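# Big blank white wall in a shared workroom, metal ceiling, one sad shelf. What would you do?

Posted 7/27/23 by **folley_fern**

Hi all! We just moved our little group into a new workroom and I'm way more excited about it than I should be. It's got a huge plain white wall and I can't stop thinking about what it could be. The ceiling is white corrugated metal with the beams showing, and the light is all fluorescent fixtures. So far we have a mesh office chair, a small potted plant and a light gray open shelving unit standing out in the middle of the room with next to nothing on it.

What I'd love to know:

- Should the shelf go against the wall or stay out in the room?
- How do you make a big white wall less blank when you can't paint? (Lease says no paint, no big holes.)
- Is there anything to be done about the echo? Every time someone puts something down it rings!

Budget is 361 dollars and I'd like to have some of it left over. People stand and bend and move around a lot in there, so I need to keep the floor fairly open.

---

**bisgaard_bay**

Oh, I love a blank wall! Keep the shelf out in the room for now, at least for a couple of weeks. We had the same setup in our old unit at Jongate and everybody wanted to shove the shelves against the wall on day one. We left ours in the middle and it made a kind of soft divider, with a walking lane on one side and a work area on the other. You can reach an open unit from both sides, too, and that gets handy fast once there's stuff on it. Do check that it doesn't wobble. If it does, move it to the wall and strap it, end of story.

For the wall itself, fabric! I hung three lengths of heavy felt from a tension wire and it did double duty, color plus a lot less echo. The whole thing came in well under your number. Go thick, because thin cotton looks nice and does nothing for sound. I'd start with the felt on the wall facing wherever people talk most, live with it, then add more.

Also, get a rug or some foam floor tiles if your lease lets you. A hard floor plus a metal ceiling is a drum.

---

**moss_and_grommets**

paint it anyway, they never check

(ok don't do that. but peel and stick panels come off fine if you warm them up first)

---

**fatine_fixes**

Fun room! I'm in a metal-ceiling place too and it took me two tries to like it, so let me save you one of them.

Do the lights before the wall. Those long fluorescent fixtures throw a flat, cold light, and any color you hang up will look different under them than it did at the store. Take your fabric swatches into the room, hold them up with the lights on, and pick from there. I had a gorgeous mustard that turned into pea soup. Ask the landlord if you can swap in warmer tubes, since mine said yes in one email.
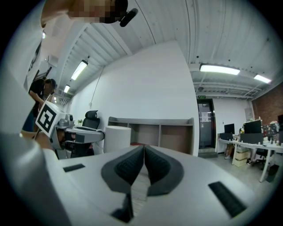 Then there's the cable. You've got a thin one running down that wall on a diagonal, and once you hang anything nearby your eye will go straight to it. A stick-on cord channel fixes it in ten minutes. Run it straight down and over, press hard, done! They come in white, so it pretty much disappears.

As for the shelf, please don't fill it just because it's empty. Put the things you grab every day at waist height, heavy stuff on the lowest level, and leave a compartment or two open for whatever lands there at the end of the day. Something will always land there. I'd also get your plant a few friends, bigger ones, because a small plant gets lost next to a wall that size. I have 4 pothos going from a single mother plant and they put up with fluorescent light like champs. If you're anywhere near me I'll happily hand you cuttings.

---

**folley_fern**

This is great, thank you!! Felt is going on the list and so is the cord channel. I'm asking about the tubes this afternoon. And yes please to the pothos!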